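Snack bin on the table or in the cupboard? And how do you stop the crinkly mess

Baltbridge Home Help > Kitchen and Pantry

nollar_kitchen
Posted in January, 32 views

So I finally gave in and put all our single-serve snacks in one bin, out on the table, instead of six half-open boxes in the pantry. 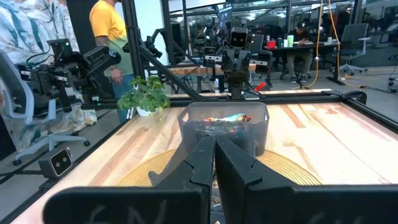
I love not digging through the pantry every afternoon, but two things bug me. First, the packages slide around and end up in a heap at the back, so the small stuff goes stale at the bottom before anyone finds it. Second, my butcher-block top marks if you look at it funny, and I'm nervous about a plastic bin getting dragged across it all day. I've got a round woven placemat under it for now. Is that enough, or should I get a proper tray? And do I keep it out or hide it? My family will eat whatever is in front of them, me included!

One more thing, I keep a little plant next to it and it does drip sometimes when I water it. Tell me if that's dumb.

magana_mom
We did the open bin for a whole year (we're over in Brutville, small kitchen, no real pantry) and the heap problem went away once I stopped filling it. I used to dump in a warehouse box of 50 and of course you couldn't see anything. Now I put in what we'll eat in a few days and the rest stays in a cupboard. When the bin looks sad, I top it up, new stuff underneath, old stuff on top.

Stand things up if they'll stand. Bars go on their long edge like files in a drawer, and the puffy bags go at one end where they can squash each other. If your bin is wide, cut down a cereal box and use it as a divider — ugly but you can't really tell once it's full.

For the table, a woven mat is fine! Mine has been on one for ages. Just shake it out, crumbs get down between the rings and they're a pain once they get sticky. I'd lift the bin by the handles every time, which sounds obvious, but my kids shove it.

I'd move the plant. Or take it to the sink to water it, let it drain, then bring it back. I got a dark ring on my old wood table from a pot and it took a lot of sanding and oil.

brutville_bill
cupboard. out of sight out of mind. lost 2 pants sizes

pantrypotato
Kind of disagree with the cupboard answer, we tried it and everyone just left the cupboard open.

What helped here was a rule about wrappers. Empties go straight in the trash and never back in the bin, and anything opened gets a clip or gets eaten. I'd find so many half granola bars in there, yuck. I also tip the whole thing out when I do the grocery list, wipe the bottom with a damp cloth and dry it, and check dates while I'm at it. Takes me as long as the kettle.

On the wood, oil it if it's an oiled top (check what finish you've got first, mine was sealed and the oil just sat there being greasy). Stick-on felt pads work under a bin too if you get tired of the mat, but they pick up grit, so look at them now and then.

nollar_kitchen
Thank you!! Plant is going to the sink from now on. Trying the files-in-a-drawer thing with the bars tonight, and I'm leaving the mat where it is. Bill, I'm happy for your pants.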